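Replacing the greens at Sandonden, worth the wait?

Kindik52
They're closing the back nine until December, and I'm a bit heartbroken, friends! I do love those slow, bumpy old greens.

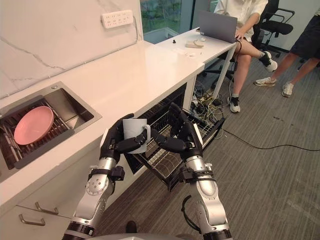 Anyway, I'd still pay full dues for just the front.

Upadhyay
Oh, I can't agree, much as I'd like to. I four-putted 2 holes there last month, and the 5th is worse.

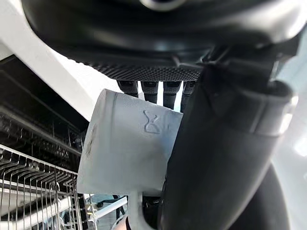 Soft greens are my real worry, whoever rebuilds them. I want a surface with some grip to it, like the dotted black band over those fingers, so a decent wedge stops.

Desar
Give it a season, both of you.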